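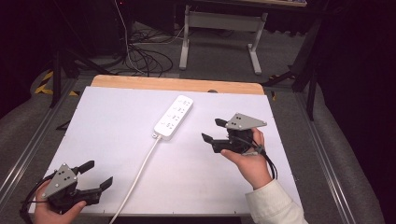 What is in the Larimis list?

Plot notes on 40 cheap fantasy films, every one released before 2000 and most of them seen by their own casts and few others.

Each row gives title, year, running time and a score out of 6 for rubber monsters. Nesell appears twice, as the 2 cuts have different endings and neither makes sense. Kairys has no score: the monster is a man in a rug, and the rug was wool.

Last updated 9/12/24. Corrections welcome, except about the Pronham sequels.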